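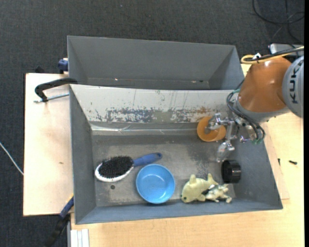
Figure 3. Robot arm over a gray bin, with a second bin behind it.

4.2 Guest travel and the choice of a small wedding

Couples in the Brestine sample gave distance as their main concern when planning a ceremony away from home. Most had first drawn up a guest list of over 100 names and then cut it once they looked at flights and hotel prices. Those who chose Prillach, a lakeside town with one large hotel, tended to keep the list to close family. In interviews they spoke less about money than about time with each guest - a long dinner, a shared breakfast the next day.

Length of stay differed between the two groups. Couples who married near home spent one day with their guests. Couples who traveled usually stayed 3 nights, and a few made the trip into a full vacation of 8 nights, with the ceremony near the start. June was the most requested month in both groups, although the Prillach hotel closed its terrace to weddings for part of it.

We also asked about regret. Twelve couples said they wished a certain person had been there, most often a grandparent who could not fly. Several of them held a second party at home later in the year, and two repeated their vows at it. The Akinola survey of reception halls reports the same habit, but it did not ask who had missed the first ceremony. Our last interview took place on 4/12/25, and the answers from it are included in the totals given in Section 5.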